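Friday walk-through, living room setup, remote-control sessions for the table-clearing task. Checked by me (Shadi), with Yulan Pan on the headset for the second half. My comments are under each item, so skip them if you only want the ticks!

## 1. Before anyone touches the controls

- [x] E-stop within reach of the operator
- [x] Speed limit at 60 percent. Yao-tsung likes it at 100, but not with this furniture, sorry
- [x] Both grippers open and close from the handles
- [ ] Spare battery on charge. Didach only sent the one, I've asked again

## 2. Arms and holding

- [x] Grip force okay on thin plastic. I went with the low setting for the water bottle, and please keep it there for anything that crinkles
- [x] Bottle caps screwed on before a take starts
- [ ] Handover between grippers. Go slow when one hand is right under the other, I'd like a bigger gap in the written steps
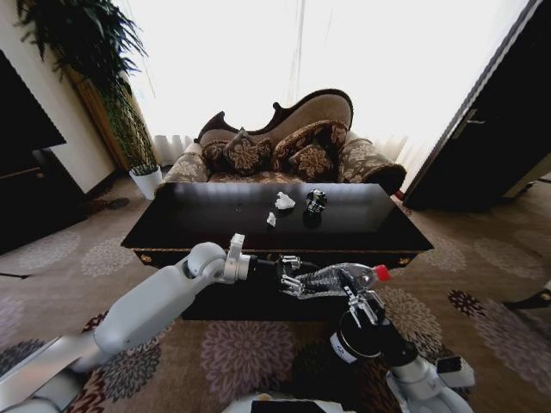

## 3. Table and floor

- [x] Walkways clear for the operator
- [x] Wheels checked for carpet fuzz
- [ ] Table edge padding. Still on order from Prullow
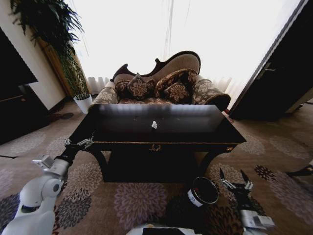 My big worry is still scratches. Shufen Bai wants 1000 takes by the end of August, and that's a lot of chances to drag a metal finger over a shiny finish! When you're after something as small as that crumpled bit of white on the tabletop, come down from above and stop short, then close. Also watch the left gripper near the front corner, and keep the black bin by the right one so you aren't swinging across the table to drop things.

## 4. Sign-off

- [x] Breaks every 15 minutes (Yulan's wrists say thank you)
- [ ] Yufang Liao to recheck the open boxes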